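Visita ao escritório da Skurkotura

Chegámos às 16 horas, éramos um grupo pequeno, e a recepção foi muito simpática. A Skurkotura partilha o andar com a Heller, que faz encadernação, e primeiro vimos as amostras de papel – eu gostei mais das de algodão.

Depois passámos para a sala do escritório. Tem chão de madeira castanha, tecto branco e uma secretária curva, cinzenta, com o tampo claro.

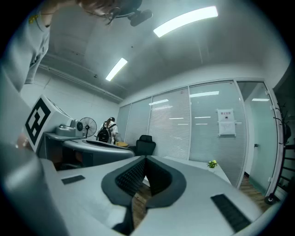 Para mim, a luz era um pouco forte, mas trabalha-se bem assim. O café foi servido às 17 e voltámos a pé.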